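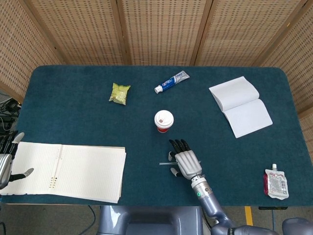

2019-04-11, Druturstead workshop

Dye tests, wool felt, second go

Marta Mykhailiuk reckons my greens keep going grey on account of the tap water, and I'm starting to believe her (annoying!). So today I did two pots: one with tap, one with the filtered stuff Svyatoslav lugged over from Nernholm. Same recipe otherwise, 200 g of felt offcuts in each, 6 g of dye, vinegar at the end.

Tap pot: flat, a bit murky, colour sat mostly on the surface. Filtered pot: gorgeous, much closer to the teal I'm after. Forgot to stir it for a while though, so one piece has a pale streak down the fold. Bugger.
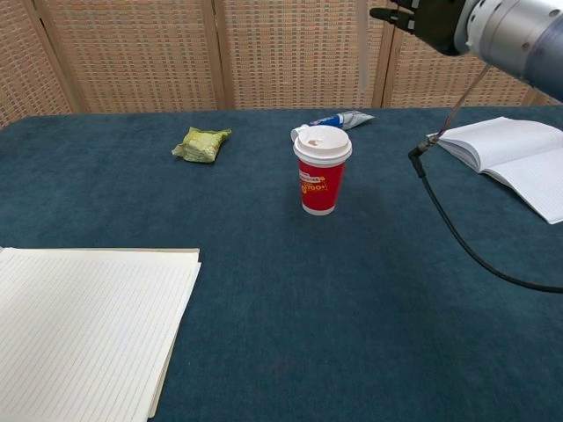 Dark teal table cover and the folding screen.

Still to sort:
- rinse the tap batch again, 6 minutes this time
- ask Panasiuk for another 100 g of the blue before May
- rub test on white cotton once everything's dry
- label the jars, Svyatoslav nearly used my vinegar on his chips

Might try a smidge less yellow next. Swatches are pegged up by the sink, please don't move them.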